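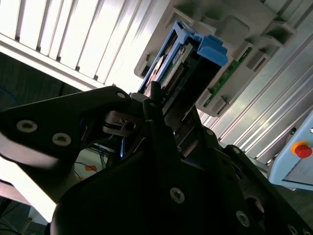
Kirsten Eyvindsson wrote in last week to ask whether the Udov gripper kit is worth buying if you mostly handle drive-type modules, and whether you can set it up without paying for the installer visit. Yes to the second one, and I'll get to the first as we go!

I've had the kit on my arm since January, swapping modules in and out of a fixture plate, and I've set it up from scratch three times now (twice because I wanted to, once because I lost my settings file). So this is how I do it, in the order I wish the booklet used.

What you need

The Udov kit with both fingers, the hex keys that come in the lid, a fixture plate bolted down to your bed, and one module you don't care about. Please don't learn on a good one. I also use the Irari software, the paid version. The free one will open and close the fingers fine, but it won't save a grip force per part, and I missed that on day one.

Step 1. Mount the gripper

Power off, arm parked low enough that you can get at the screws without a stool. Start every screw by hand before you tighten any of them. Then go across and back, a little at a time. The booklet says to run the cable last. I run it first and leave a generous loop, then swing the wrist through its whole range by hand and watch the loop. If it pulls tight anywhere, redo it now, while you're still in a good mood.

Step 2. Zero the fingers

Close them on nothing, press Set Zero in Irari, open, close again. The reading should come back to the same number. Mine wandered until I found one finger screw I'd only done up halfway. Check those before you write to support (I wrote to support first, and they were nice about it).

Step 3. Find your grip force

The slider has 10 levels. The default is 9, and I think that's too much for anything with bare components along one side. I started low and worked up, tugging gently on the module each time, and ended at 8 with the standard pads. Your parts will be different, so do the tug test anyway. You want the module to stay put when you push on the far end, with no creaking from the housing.

Step 4. Teach the pick

Bring the fingers in slowly over the module and stop short. Look from both sides. What you care about is where the fingers will land – solid housing is good, a row of connectors is bad. With a framed module I grip low on the body and keep well clear of the latch, so the latch end is free when it goes back into a slot. Save that point, then save a second one straight up from it. Always lift straight first and tilt afterward. I skipped the second point once and dragged a corner across a holder on the plate. It made a horrible noise.

Step 5. Teach the place

Same idea backward. Drop the speed right down for the last bit of travel. Irari has a setting called Soft Arrive that does this for you, and it's hidden under Motion, then Extras, for reasons known only to them. Run the whole thing with the fingers empty, then with your junk module, and keep a hand near the stop button for both.

Step 6. Let it run a while

I left mine cycling on a quiet Saturday and checked on it between loads of laundry. It got through 903 picks before it stopped, and that was a loose connector at my end. Retighten the mounting screws after a long run like that. Two of mine had backed off a hair.

So, is it worth it?

For modules like Kirsten's, I'd say yes. The fingers are slim enough to get into a crowded plate and the linkage feels stiff. I'm less happy with the pads, which pick up dust and get slippery, so wipe them often or buy the Latatia ones, which fit without any fiddling. The Baldursdóttir kit is the other one people ask me about. I had a loaner for a while and liked its software better, but the fingers were too chunky for the gaps I work in.

If you're stuck on Step 3, send me the module size and which pads you have and I'll tell you where I'd start the slider. Hermine Strebel has also shared her Irari settings file for the Latatia pads, and I'll put it up with the other downloads as soon as I've tried it on my own arm.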